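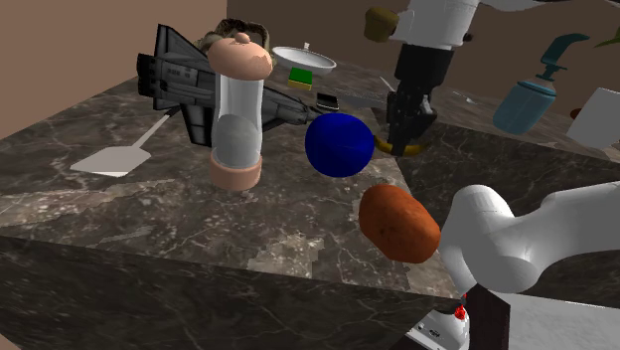
2 min read

When the simulation team at Stoltik talks about the banana, they do it with a certain affection, the way people talk about a car that left them by the side of the road once and then ran fine for years.

The fault came up in March, a few weeks into Plomari, their project to teach a simulated arm to tidy a crowded kitchen counter before a real one is let near anybody's dishes. The engineer I spoke with, who has looked after the grasping code from the start, poured us both coffee and took her time getting to it.

"We had a lovely number on the dashboard," she told me. "We'd done 3,690 runs and I was very pleased with myself – I'd even told my mother. Then on a Thursday I sat down to watch a few of the banana ones, just to have something on while I ate lunch, and I put my sandwich down."

In 34 of those runs, the fingers had gone into the fruit. They hadn't squeezed it or bruised it. They had passed a little way through the skin, as if it were fog, and the software had happily called it a firm grip.

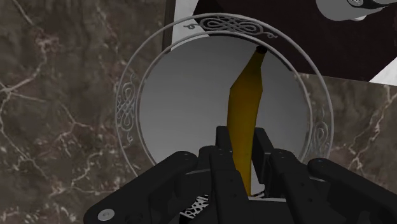 The banana between the gripper's fingers, over the plate.

The trouble, she explained, was in the contact shape, the plain invisible shell the physics uses to decide what is touching what. The banana's shell had been exported a touch too thin at the neck and the lower end, so the fingers kept closing after they should have stopped.

"On a screen it's funny," she said. "Carry it over to a real arm, though, and you've got a machine that has learned to keep pushing. That's a safety matter to me, even if it's only fruit."

She stopped all the training that afternoon, which did not make her popular, and the team went back through every object on the counter by hand, the sponge and the ball and the potato included.
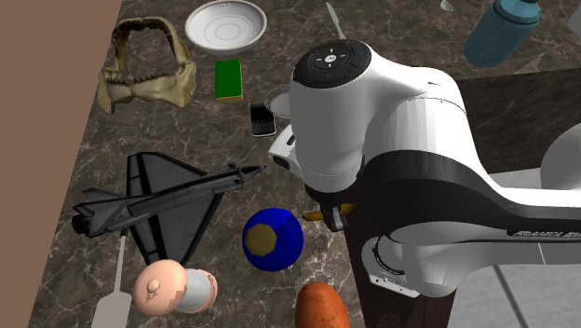 "You get fond of them all, going through like that," she said, laughing. "But I wanted to see each shell drawn over each object with my own eyes, and I wanted the force limit moved so that it cuts in before the grip is scored. We had it the other way around, and I was the one who wrote it that way, so there was nobody to be cross with."

The repeat took 3,855 runs, and she tells me the fingers stayed outside the banana in all of them. She still watches a few over lunch.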